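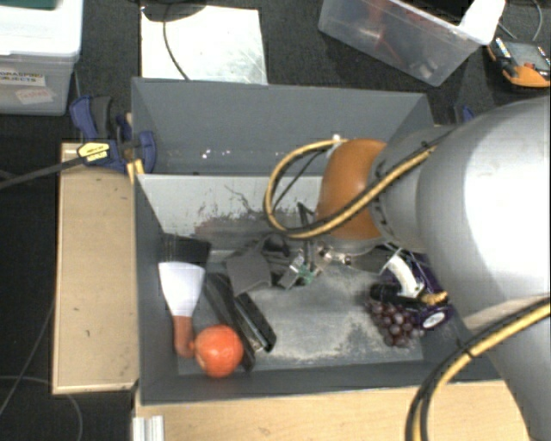 How to Read a Race Card at Brondeck

A race card lists every runner in the order of saddlecloth number. Visitors attending the August meeting are advised to study it before the first race.

1. Find the race number, distance and class at the top of the entry.

2. Check the form figures beside each horse's name. The most recent run appears on the right. A 2 means second place, and a 4 means fourth.

3. Note the barrier draw and the weight carried. Apprentice allowances are shown in brackets after the rider's name.

4. Compare the card with the scratchings board, which is updated until 30 minutes before each race — late changes are also announced over the public address system.

Questions may be directed to Anju Rana at the Racing Office.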